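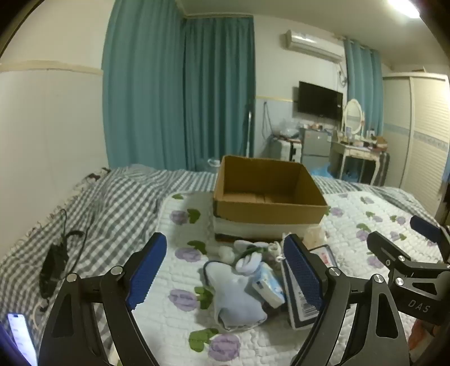
Unit 4: Reading a department's teaching budget

Jul 24, 2024
3 shares -- 0 comments

Required before the seminar: the Goltbridge accounts extract, pages 9 to 20.

4.1 Terms

A teaching budget records the staff hours a department may assign in one academic year. It is set in April and held in Diva, the college's planning system. Hours for supervision and marking are entered separately from contact hours.

Contact hours: time spent with students, as timetabled.
Load: contact hours plus preparation, marking and supervision.
Buy-out: load removed from a lecturer and charged to a research grant.

4.2 The Condori method

Load is worked out per module. Preparation is counted at twice the contact hours in the first year a module runs, and at the same number of hours after that. Marking is counted per script. A new module may be given up to 19 extra hours, once only.

The Doltby variant drops the per-script count and uses bands of class size. It is quicker to run -- and less fair to large first-year modules, where the top band has no ceiling.

4.3 Points to check in any extract

Buy-out hours should appear twice, as a reduction in load and as income. If they appear once, the totals for staff and for money will not agree.

Exercise: recalculate table 2 using the Doltby bands. Show working.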